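The Apple Clause

The lease at Vinwood had nineteen pages, and the kitchen was on page 14. Tenant shall permit the Casell unit to practise. In return, 300 dollars came off the rent each month, which in that suburb bought you the right to keep your own bathroom door.

I read the clause at the kettle. The unit practised first in a kitchen that didn't exist, in a computer in Prurkance, and what it learned there was sent down to mine overnight. I was allowed to watch the rehearsals on the tablet by the fridge. There was one chore on the list for June, and it was to pick up the apple and put it away.

My grandmother could do this while swearing at the radio.

By the end of the first week it had made 2,564 attempts. I took my toast in and watched another.
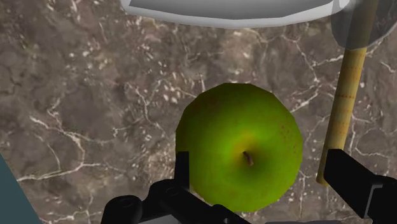 Give it till spring, Văn wrote in the tenants' chat, mine folds tea towels now, or it folds one tea towel, and then it needs a lie-down. Somebody upstairs wanted to know whether anyone's could do a fitted sheet. The chat went quiet out of respect.

Meanwhile the dishes were mine, and so were the bins, the lint and the grey stuff behind the taps. I asked the help line when the unit might take over some of that. A cheerful recording told me washing-up was a colour on the roadmap. It didn't say which colour.

At 40 minutes past midnight I heard the arm in my own kitchen wake up and slide along its rail. I went out in my socks. It had stopped over the fruit bowl, where I had two lemons and a mandarin.

It waited. I waited too, for a bit, and then I put my shoes on and went down to the all-night shop for an apple.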